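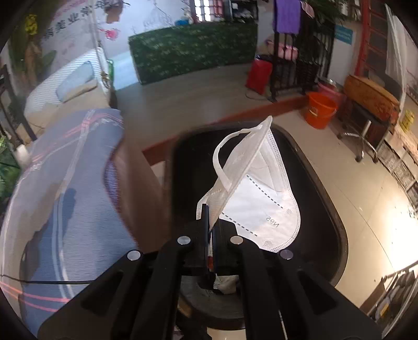
Bretport Mask Stocks Pass First Shelf Check

June 2021 – The Bretport supply depot has finished its check of stored respirators. Of 3,211 masks inspected, 3,188 were cleared for use. The rest had weak straps and were withdrawn. Stock manager Emília Polák said the next check is set for October.

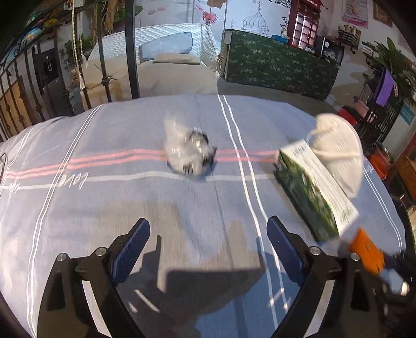
Who can request masks?
Any registered clinic in Bretport or Mavlow. Orders ship within five days – 14 for bulk requests.

Reporting by Panya Inthanon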